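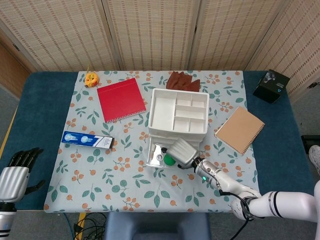 Kapitel 4
Ordnung am Arbeitsplatz: Kleinteile sortieren und aufbewahren

Zu jedem Haushalt und zu jeder Werkstatt gehören Dinge, die für sich genommen wenig Platz brauchen und trotzdem ständig gesucht werden: Maßbänder, Knöpfe, Verschlüsse, kleine Bälle, Stoffreste, Notizhefte. Sie liegen auf dem Tisch, weil sie gerade benutzt wurden, und bleiben liegen, weil für sie kein Platz vorgesehen ist. In diesem Kapitel geht es um die Frage, wie ein solcher Platz gefunden, eingerichtet und beibehalten wird.

Lernziele
Nach der Bearbeitung des Kapitels können Sie
Kleinteile nach Gebrauch, Größe und Material gruppieren,
zwischen offener und geschlossener Aufbewahrung begründet wählen,
eine Schubladenbox mit Aufsatz für einen bestimmten Arbeitsplatz einrichten,
einen Tisch so vorbereiten, dass darauf sortiert werden kann.

4.1 Ausgangslage

Nnamdi Fashola richtet in der Wohnung seiner Tante einen Nähplatz ein. Der Tisch steht im Wohnzimmer und wird abends auch zum Essen gebraucht. Was tagsüber darauf liegt, muss um 18 Uhr verschwunden und am nächsten Morgen wieder greifbar sein. Einen Schrank gibt es an dieser Stelle nicht, nur eine Schubladenbox der Marke Umby und einen flachen Aufsatz mit Fächern, den Nnamdi aus seiner früheren Wohnung mitgebracht hat.

Seine Tante, Dzintra Bite, hat zwei Bedingungen gestellt. Die Hefte mit den Schnittmaßen sollen nicht zwischen die Stoffreste geraten, und die Tischdecke bleibt auf dem Tisch. An diesem Fall werden die Arbeitsschritte des Kapitels erklärt. Die Aufgaben am Ende greifen ihn wieder auf.

4.2 Offene und geschlossene Aufbewahrung

Offene Aufbewahrung bedeutet, dass der Inhalt ohne weiteren Handgriff zu sehen und zu erreichen ist. Dazu zählen Schalen, Körbe und Fächereinsätze ohne Deckel. Sie eignen sich für Dinge, die mehrmals am Tag gebraucht werden. Ihr Nachteil ist der Staub — und die Neigung, auch Fremdes darin abzulegen.

Geschlossene Aufbewahrung umfasst Schubladen, Dosen und Kästen mit Deckel. Der Inhalt ist geschützt, muss aber bekannt sein. Durchsichtige Schubladen nehmen eine Zwischenstellung ein: Sie schützen vor Staub und lassen den Inhalt erkennen, solange sie nicht überfüllt sind.

Viele Arbeitsplätze kommen mit einer Verbindung beider Formen aus. Unten steht die Schubladenbox, obenauf liegt der Fächereinsatz. Ein großes Fach nimmt längere Gegenstände auf, die kleinen Zellen sind für Einzelteile gedacht, die sonst durcheinanderrollen.

Merke
Runde Gegenstände gehören in eine Schublade oder in ein Fach mit Rand. Auf einer glatten Fläche bleiben sie nicht liegen.

4.3 Der Tisch als Sortierfläche

Sortiert wird auf einer freien, gut beleuchteten Fläche. Eine Decke dämpft Geräusche und schont die Platte. Stark gemusterte Decken haben den Nachteil, dass kleine Teile in ähnlichen Farben leicht übersehen werden; eine weiße Kappe fällt auf hellem Grund weniger auf als ein grüner Ball. In solchen Fällen legt man ein einfarbiges Tuch unter.

Die Box steht am hinteren Rand des Tisches, mit der Front zur arbeitenden Person. Vor ihr bleibt Platz für mindestens eine herausgenommene Schublade. Hefte und Bücher liegen seitlich und geschlossen. Stoffe werden erst gefaltet, wenn die Kleinteile versorgt sind. Andernfalls verschwinden Nadeln und Knöpfe in den Falten.

Für den Tisch von Dzintra Bite ergibt sich eine Reihenfolge, die auch für andere Plätze brauchbar ist:
Zuerst alle Schubladen leeren und auswischen.
Dann die Gegenstände auf dem Tisch zu Gruppen zusammenlegen.
Jeder Gruppe ein Fach oder eine Schublade zuweisen.
Zuletzt die Hefte und Stoffe verstauen.

4.4 Maße und Mengen

Vor dem Kauf eines Behälters wird gemessen. Eine Schublade von 100 mm innerer Breite nimmt ein Heft von 97 mm Breite gerade noch auf, lässt sich mit den Fingern aber schlecht leeren. Die Tiefe sollte so gewählt sein, dass der Inhalt in höchstens zwei Lagen übereinanderliegt. Wie man den Bedarf an Fächern aus einer Bestandsliste ableitet, behandelt der folgende Abschnitt anhand der Liste, die Nnamdi Fashola für den Nähplatz angelegt hat.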